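Progress report to Skillimo, February
Project: Prallov, shop-floor and delivery chores
Site: Jotilstead

**Status**

The bench phase is complete. The system ran 291 trials across two chores: emptying mixed totes onto a shelf, and folding towels into a stack. Tote emptying is now usable with one person supervising several stations. Towel folding is not. Most failures came at the first grasp, when two layers were picked up as one, and the retry routine recovered only 18 of them.

**Shop-floor work**

Shelf restocking at the Tawfik store began after the bench phase. The unit handles boxed goods at a steady pace — slower than a clerk, but without correction for most of a shift. Bagged goods still slump against the shelf lip and stall the arm. We have set 125 test items aside for the next round, weighted toward bags and soft packs.

**Transport between sites**

The third work package covers the road leg between the depot and the store. Driving is manual throughout. The purpose is to collect dashboard views of merges, where a planner has to judge gaps in the through lanes and traffic in a joining lane at the same time. Reflections in the windshield remain a problem for the lane detector, and a filter is under test.
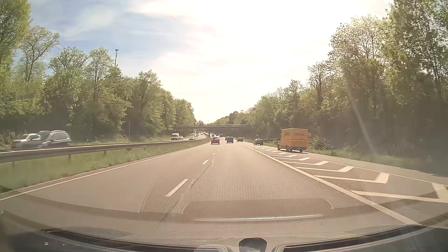

*Fig. 1. Merge area before an overpass, with a yellow-orange box truck in the joining lane.*

**Next period**

- Retrain the first-grasp model for towels.
- Start the bagged-goods trials at Tawfik.
- Report detector results with and without the reflection filter.

We request a six-week extension to the folding task, within the existing budget.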